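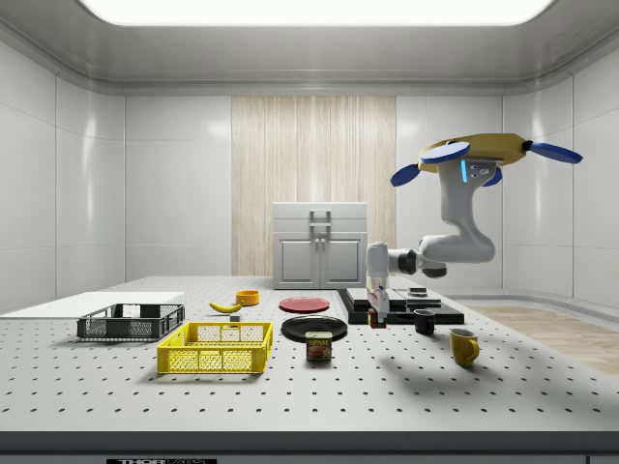 Vastwood Community Orchard and Seed Library
Progress report to the Wesier Fund
14/09/2022

Dear friends at the Wesier Fund,

It has been a long and rather dry summer on the hill, and I am glad to be sitting down at last to tell you how your grant has been put to work. You asked for something shorter than last year's report. I have tried, though those of you who know me will not expect miracles.

The trees

We now have 522 young trees in the ground, most of them apples and pears, with a row of quinces along the lower fence that I argued for and am very fond of already. The last of the planting was done in February, when the soil was so heavy that we had to stop twice and let it drain. We lost seven of the new trees over the summer. Five were pears on the west slope, where the wind comes straight through the gap in the hedge, and the other two were chewed by deer before the guards went on. Replacements are on order from the Fashola nursery, who have been very patient with our changes of mind about rootstock.

The west slope does need more thought. Ihor Panasiuk, who looks after the orchard day to day, would like to put in a double line of hazel and hawthorn there before we try pears again. It would set that corner back a season, but I think he is right, and I would ask you to let us move the small amount left in the fencing line to pay for the hedging plants.

Watering

This was the hard part of the year. The old tank by the gate was never meant to serve so many young roots, and by the middle of the summer we were carrying cans up the track in the evenings. The second tank, which your grant paid for, arrived later than promised and then sat in the lane for a while as the base was the wrong size (my mistake in the order, I am sorry to say, and it cost us a new load of gravel). It is in now, and the gravity line runs as far as the quinces. The upper rows still have to be done by hand. We mulched them with wood chips as thickly as we could, and the trees there have put on nearly as much growth as the ones below, so perhaps I worried more than I needed to.

The seed library

What a pleasure this has been! We lent out 3,345 packets of seed between the opening and the end of August, well past anything we had planned for, and 769 packets of saved seed have already come back to us, with the bean harvest still to come. Beans and tomatoes are the favorites, as you would guess, but there has been a real run on the old Nusov squash, a big ribbed thing with gray skin that keeps right through the winter. Several of the older families in town remember growing it and had thought it was gone.

Labels continue to be our weak spot. Too many packets come back marked "lettuce" or "red one, good," and we can't lend those out again with a clear conscience. We are going to print a simple card with space for the variety, the year and the grower's name, and tuck one into each packet as it goes out. We also need a better cupboard. The one we have lets in the damp, and I lost some onion seed to mold that I was very sorry to see go.

Money

Spending is within the budget overall. The water line ran over because of the gravel, and the tool line came in under, thanks to a very generous donation of spades and forks. The full figures are on the sheet sent with this letter. We have not touched the reserve.

The months ahead

Our next job is the harvest from the old trees at the top, and then a pressing weekend, to which you are all warmly invited. After that comes winter pruning — Ihor is running two classes, and the first is already full. We hope to have the hedge planted before the ground freezes and the upper watering line laid by spring, if you are happy with the change I mentioned.

Do come up and walk the rows with us if you can. The track is rough after the second gate, so it's best to leave the car there and come the rest of the way on foot. Please let me know about the hedging money when you have had a chance to talk it over, as the nursery would like our order by the end of the month.

With warm thanks from all of us at Vastwood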